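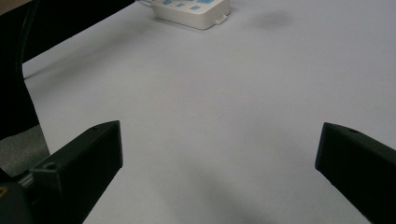
Started by knightfork29, October, 7.40 pm

Has anyone else been reading up on the old Adams Cup? I've just got hold of the Dotudton club bulletins and they're wonderful. It began as a works match between Dotudton and Plisness, three boards a side, and by the end it drew up to 400 players to Esholm every autumn! One final was won in 29 moves with a King's Gambit, which cheered me up no end.

pawnbroker_p
Lovely stuff, but the first match was Plisness against Esholm. Dotudton only joined the year after. It's in our minute book.

knightfork29
Hmm, the bulletin lists Dotudton as hosts from the start. Could it be that they lent the hall and didn't play?

slowbishop
I'd trust the minute book. Bulletins were written up years later and the Dotudton ones always were a bit generous to Dotudton. Great find though – please scan the games!

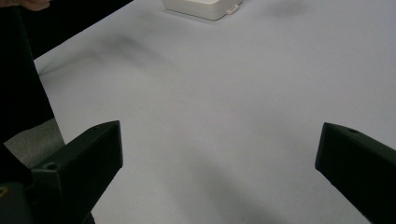 White tabletop and gripper fingers

pawnbroker_p
Seconded. I make it 933 games if every round was kept, and I'd happily type up the endgames.

knightfork29
Starting tonight with the rook endings. I still think Dotudton played that first year, mind you.

Contact the moderators | Back to top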